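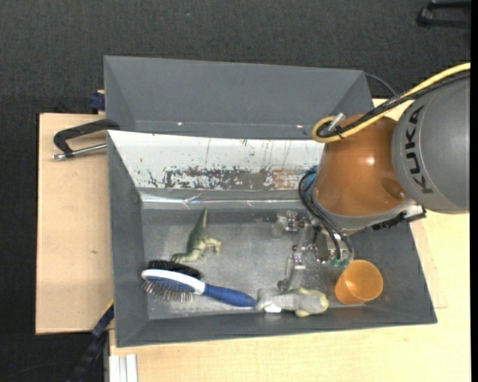 Media Centre > Company News > Food and Dairy

Print this page
E-mail this page

Search news releases Enter keyword Go

Ziner to open new cheese ripening building in South Gippsland in February

Family dairy will buy milk from more farms and start with a longer-aged wheel

LEONGATHA, Victoria - Ziner, the maker of hard and semi-hard cheeses, will open its second ripening building in February. The new building stands on the same land as the present dairy and is connected to it by a covered passage, so the young wheels can be moved in all weather and do not have to be loaded on a truck.

With this step the company will be able to ripen 659 tonnes of cheese in one year under its own roof. Until now a part of the production was sent to rented cold rooms outside the district, and these contracts will finish when the last wheels stored there are ready for sale.

"We have wished for this building for many years, and we are glad that we could make it here and did not need to leave the valley," said a spokesperson for Ziner. "Cheese does not like to travel when it is young. When it stays close to the people who made it, they notice sooner if something must be corrected."

The building has five rooms, and each room keeps its own temperature and humidity. The shelves are made of untreated spruce, delivered and cut by Dumitrescu, a joinery business from the region. The spruce boards take up moisture from the rind and give it back slowly, and for this reason the dairy prefers them for all its washed and brushed cheeses. The boards will be scrubbed, rinsed and dried between two batches in a separate washing area at the north end.

The cooling system was planned together with the engineering office Cetis. It uses the cold night air from autumn until spring, and the warmth taken out of the rooms heats the water for cleaning. Rainwater from the roof is collected for the gardens and for washing the yard, but it does not come in contact with any food or equipment.

More milk from near farms

Ziner buys milk only from farms inside 30 kilometres of the dairy. This rule will remain the same. Four more farms have signed a supply agreement, and their first milk will be collected in the weeks before the opening. All suppliers receive the same base price, with an additional payment for milk from herds which are fed without silage. The silage-free milk is collected in its own tanker and processed first in the morning, starting at 5 am.

After the opening the dairy will employ 105 people. New positions are offered in cheese care, laboratory, packing and dispatch. Applicants for cheese care do not need earlier experience in a dairy, as the company gives its own training, but they should be comfortable with cool rooms and with lifting. Two apprenticeships are also available for young people who have finished school.

A new cheese named Ronis

The extra space makes it possible to bring a new product to the market. Ronis is a hard cheese from cow's milk with a brushed, natural rind, ripened for 14 months. Its flavour is nutty and a little sweet, with small crystals in the paste, and it is suitable for grating as well as for the cheese board. The first wheels were made last year in small number and are ripening at present in the old cellar - they will be sold first in the dairy shop, and later in delicatessens and independent grocers in Victoria and Tasmania.

The existing cheeses of Ziner will keep their recipes, sizes and labels. Prices for trade customers are not changed by the opening. Orders in the moving period will be delivered as usual, only the collection of orders from the dairy gate must be arranged one day before.

Visits and tastings

From March, visitors may join a guided tour of the old cellar and see the new rooms through the windows in the passage. The tour lasts 60 minutes and finishes in the shop with a tasting. Groups and schools are kindly asked to book in advance. Closed shoes are necessary, and the floor is level on the whole way, so the tour is suitable for wheelchairs and prams.

About Ziner

Ziner is an independent dairy in South Gippsland. It makes hard, semi-hard and washed-rind cheeses from cow's milk and sells them to shops, restaurants and wholesalers, and directly to the public in its own shop.

Media enquiries: please contact the Ziner press office during business hours. Samples of Ronis for food writers can be requested from February, as long as the stock permits.

Print this page
E-mail this page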